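### 3.2 Collecting demonstrations by remote control

All demonstrations in the Canar set were recorded in simulation. An operator held a six-axis controller in one hand and moved it as if it were the gripper; the arm followed at a fixed scale, and a trigger opened and closed the fingers. We chose this over scripted motion because scripts gave us paths that were too regular, and policies trained on them failed when the drawer started a little further out.

Two operators recorded the drawer tasks in January. Each worked through 16 kitchen layouts, with the cabinet colors, counter material and starting pose of the arm changed between layouts. Before recording, each operator had a practice period that was not saved. An episode ended when the operator pressed a pedal or after 2000 control steps. 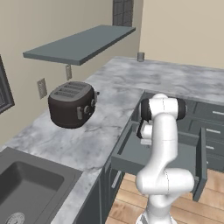
**Figure 2.** Drawer task in an L-shaped kitchen layout, with the gripper over the open drawer.

Operators were told to pause briefly before any motion that could bring the arm into contact with the cabinets. Thảo Đỗ found in early trials that most rejected episodes came from the wrist or a middle link touching a drawer wall while the operator was watching the fingertips. The risk is greatest in poses like the one in Figure 2, where the fingers point down close to the inner front edge and the arm passes in front of the drawer. We therefore added a second view from the side, shown in a small window – operators could turn it off, but neither did.

After filtering, 1738 episodes remained. We removed episodes in which the drawer was pushed past its joint limit, and those with no motion for a long stretch at the start. Hesitations in the middle of a task were kept. Peadar McGrath reviewed the borderline cases by replaying them at half speed. The same filter was applied to the Hadmont set used in Section 4.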